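March 19, 2025

Second day of remote demos in the simulator. Egan build, wrist view only, hand controller on the right. I reset the arm clock to 448 before the first run and left the step size at 2, as in the Fomgate notes.

The approach is still the weak part. When I come in low beside the slab, the wrist view gives me the gray top and a lot of dark, and I have very little to judge depth by. I slow down, overshoot, correct, and all of that goes into the recording. The policy will learn my hesitation along with the path. Eight runs kept before lunch, the rest deleted.
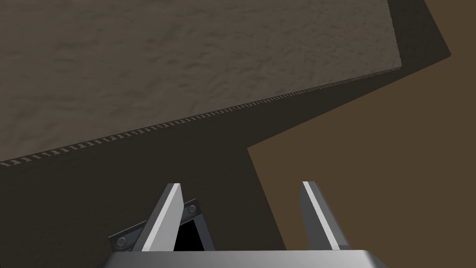
Gráinne Coughlan wrote back that I should stop deleting the hesitant ones, as the Bivadholm set was trained on clean paths only and the arm had no idea what to do once it drifted. She wants the corrections in and labeled. Fair point – though it means a new tag in the log format, and Badham's parser drops any tag it does not know.

Afternoon: tried opening the fingers before the descent instead of during it. Fewer things to do at once with the thumb. Run 165 was the smoothest so far.

Controller drift on the yaw axis again. Recalibrate first thing tomorrow, then ask Kieran Horgan about the parser.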